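Ticket 854: Policy stalls at two-arm flower handover after retraining
Project: Irnorero
Component: policy / training data
Opened by: Sneha Kaushik
Assigned to: Khang Văn
Status: Closed, fixed in config

Opened Friday, February 19, 2021

Summary
The retrained policy stalls on the flower sorting task when both grippers are near the same stem. The arms reach the handover pose, then the commanded positions oscillate and neither gripper opens. The previous checkpoint does not do this. Hardware checks passed on both arms.

Setup
Two arms, white table, slotted white baskets, artificial flowers with detached leaf sprigs on the table. Training set is 2591 demonstrations. The image encoder and action head are the same as in the old checkpoint. The only intended change was longer action chunks.

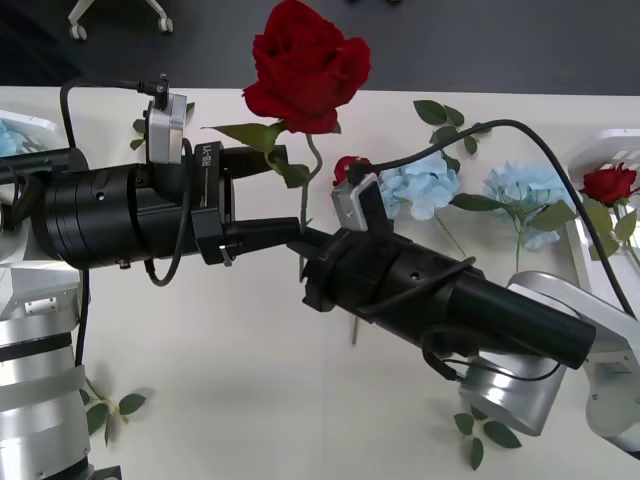
Logged gripper commands during a stall alternate between hold and release with a period equal to the chunk length. Joint torque stays within limits. Restarting the policy node from the same pose gives the same result. Restarting with the arms apart does not.

Comment 1, Khang Văn
Looks like chunk blending. At the overlap we average the old and new predictions for all action dimensions, including gripper state. If one chunk says hold and the next says release, the average lands near the threshold and flips. Please rerun with blending turned off for the gripper dimensions only. Leave the arm joints as they are.

Comment 2, Sneha Kaushik
Rerun done. Oscillation is gone. The receiving arm closes, the giving arm opens, and the episode continues. Second problem: after release, the giving arm sometimes hovers over bare table and does not pick a next target. Wrist camera stream is live and timestamps are in order.

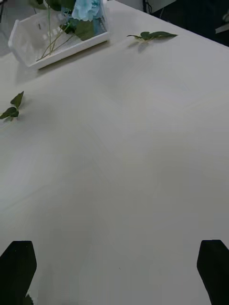 Attention maps for the hover cases put most of the weight on the fixed camera. With wrist input masked, the output barely changes, so the policy is ignoring that view after a handover.

Comment 3, Khang Văn
Found it. The Rostent loader applies camera dropout per episode, and the new config raised the rate on the wrist views only. Set it back to the old value and fine-tune from the current checkpoint. No need to train from scratch.

Comment 4, Sneha Kaushik
Fine-tuned and tested. No stalls and no hovering in the test set. Merged both config changes. Chunk length stays at the new value. Closing.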